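Site visit: Damgaard work surface finishing, 2026-03-30

Kirsty Te Moana and I spent the morning at the Damgaard plant, where tabletops and bench surfaces for the Gremum range are cut, coated and packed. Signe Skov, who runs the finishing line, took us through it in production order.

Panels arrive on pallets and are left to acclimatize before cutting. The saw hall has 2 lines, one for standard depths and one for special orders. The day's list showed 476 panels on the standard line. Offcuts above a set length go back into stock for drawer fronts; the rest leave the site as fuel.

Edges are sealed before the faces are coated. Gediminas Butkienė explained that the order was reversed in January after repeated complaints about a raised lip at the corners. The coating is sprayed in thin passes with a rest between them. Gloss is measured at the center and at each corner, and the readings are written on a card that travels with the panel. I would have liked the corner limits in writing — they were quoted from memory, and two people gave different values.

The sample room was the most useful stop. Finishes are kept in shallow drawers, sorted by tone, with the pale ones at the top. Kirsty asked for the off-whites, as these are the ones we are considering for the sorting benches at Posenton. The darker tones hide scuffs better, but small dark parts are hard to find on them.

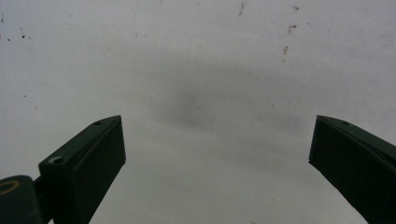

Pale off-white surface, flat, with dark green gripper fingers in the foreground.

The sales sheet calls the off-white finish matte. Signe put it closer to satin and advised against placing it directly under strip lighting. Cleaning is with a damp cloth and mild detergent. Solvents are ruled out.

Packing was brief. Panels go face to face with a foam sheet between them, corners capped, and each stack is strapped twice. The delivery time quoted to us was 87 days for made-to-order depths. Inese Petrauskas will send the price list and a set of off-white samples to Posenton, and Kirsty is checking the bench depths before we order.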